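면 버킷햇 세탁 후 챙이 물결치듯 우는 현상, 건조 방법 문의
생활·의류관리 > 모자/잡화 | 답변 3 | 해결됨 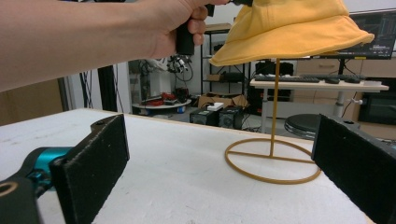
사용 조건
작성자: Nneka Garba

면 100% 버킷햇을 세탁하면 챙 가장자리가 물결 모양으로 웁니다. 평소에는 와이어 모자걸이에 걸어 보관하고, 세탁 후에도 같은 걸이에 씌워 말렸습니다. 지금까지의 조건을 적습니다.

- 세탁: 울코스, 30도, 세탁망 사용, 탈수 5분
- 세제: 중성세제, 섬유유연제 없음
- 건조: 실내, 창문 열고 그늘, 걸이에 씌운 상태
- 챙 구조: 겉감과 안감 사이에 얇은 심지, 동심원 스티치

증상은 두 가지입니다. 첫째, 챙 끝단이 안쪽 스티치보다 길어진 것처럼 남습니다. 둘째, 크라운 윗판과 옆판이 만나는 봉제선 부근에 잔주름이 생깁니다. 다림질을 하면 당일에는 펴지는데 다음 날 쓰고 나가면 다시 웁니다. Plondeck 모자 두 개에서 동일하게 발생했고, Gundell 제품 하나는 같은 조건에서 멀쩡합니다. Gundell 쪽은 스티치 간격이 더 촘촘합니다.

궁금한 점은 다음과 같습니다. 탈수가 원인인지 건조 자세가 원인인지, 그리고 이미 늘어난 챙을 되돌릴 수 있는지. 전분 풀을 먹이는 방법도 검색해 봤는데 면 색상 제품에 써도 얼룩이 안 남는지 모르겠습니다.

답변 채택됨
작성자: Liesbeth Vermeulen

수선 일을 하면서 면 모자를 자주 다룹니다. 적어 주신 조건이면 탈수와 건조 자세가 둘 다 관여합니다.

1. 탈수
챙은 원형으로 재단되어 있어 둘레를 따라 식서 방향, 푸서 방향, 바이어스 방향이 번갈아 나옵니다. 바이어스 구간은 젖은 상태에서 당기는 힘에 가장 약합니다. 세탁기 탈수 중에 모자가 접힌 채 눌리면 이 구간만 늘어나고, 그 결과가 물결 모양입니다. 탈수 시간을 줄이는 것보다 탈수를 생략하는 쪽이 확실합니다. 마른 수건 사이에 챙을 평평하게 놓고 위에서 눌러 물기를 빼십시오. 비틀면 안 됩니다.

2. 건조 자세
걸이는 크라운만 받치고 챙은 허공에 있습니다. 물을 머금은 챙이 자기 무게로 처진 상태에서 마르면 그 형태로 굳습니다. 걸이는 다 마른 뒤 보관용으로만 쓰시고, 건조할 때는 아래 순서를 권합니다.

- 크라운 안쪽에 수건을 말아 채운다. 머리둘레보다 크게 채우지 않는다.
- 건조망 위에 모자를 뒤집어 놓지 말고, 챙이 망에 닿도록 바로 놓는다.
- 손바닥으로 챙을 안에서 바깥이 아니라 원둘레 방향으로 쓸어 정리한다.
- 3시간 뒤 안에 채운 수건을 마른 것으로 교체한다.

3. 이미 늘어난 챙
원단 자체가 상한 것이 아니라면 상당 부분 회복됩니다. 챙 전체를 분무기로 고르게 적시고, 면 덧천을 댄 뒤 스팀다리미를 들었다 놓는 식으로 누릅니다. 밀면 다시 늘어납니다. 한 구간을 누른 다음 완전히 식을 때까지 움직이지 않는 것이 중요합니다. 다음 날 다시 운다고 하셨는데, 속의 심지까지 마르기 전에 착용하신 것으로 추정됩니다.

4. 전분 풀
진한 색에는 권하지 않습니다. 건조 후 접히는 부분에 흰 자국이 남습니다. 밝은 색이면 묽게 희석해서 챙 안쪽 면부터 시험하십시오. 다음 세탁 때 물에 먼저 담가 풀을 제거해야 합니다.

크라운 봉제선의 잔주름은 봉사와 원단의 수축률이 달라서 생기는 경우가 많습니다. 이 경우 다림질로는 완전히 없어지지 않습니다. 제품 편차로 보시면 됩니다.

작성자: Yakubu Adebisi

저는 그냥 세숫대야에 손빨래하고 냉면 그릇 엎어 놓고 그 위에 씌워 말립니다. 문제없었습니다. 건조기는 절대 쓰지 마세요. 한 번 돌렸다가 머리에 안 들어갑니다.

작성자: Ans Visser

위 답변에 보충합니다. 심지 종류를 먼저 확인하는 것이 좋습니다. 접착심지와 비접착심지는 대응이 다릅니다.

확인 방법: 챙을 두 손가락으로 잡고 겉감과 안감을 반대 방향으로 살짝 비벼 봅니다. 층이 따로 움직이면 비접착, 한 장처럼 움직이면 접착입니다. 스티치 사이 빈 구간에서 해야 구분이 됩니다.

접착심지라면 물결이 아니라 기포처럼 부푼 자국이 섞여 있는지 보십시오. 접착이 부분적으로 떨어진 것이면 건조 방법을 바꿔도 해결되지 않습니다. 덧천을 대고 중온으로 눌러 재접착을 시도할 수 있으나 성공률은 일정하지 않습니다. 비접착이면 Vermeulen 님이 적은 방법 그대로 하시면 됩니다.

스티치 간격 차이도 관련이 있습니다. 간격이 넓으면 그 사이에서 겉감이 움직일 여유가 커집니다. 미싱이 있으면 기존 스티치 사이에 한 줄씩 추가하는 방법도 있는데, 반드시 안쪽에서 바깥쪽 순서로 박아야 남는 천이 끝단으로 빠집니다.

댓글
Nneka Garba: 확인해 보니 두 개 다 비접착입니다. 탈수 생략하고 평평하게 말렸더니 하나는 거의 펴졌습니다. 나머지 하나는 끝단 바이어스 테이프가 있는 부분만 아직 웁니다.
Liesbeth Vermeulen: 테이프가 본판보다 덜 줄어서 남는 경우입니다. 테이프만 뜯어 다시 다는 수선이 가능합니다. 다림질로 더 누르지는 마십시오. 번들거림이 생깁니다.
Nneka Garba: 알겠습니다. 그 모자는 수선집에 문의하겠습니다.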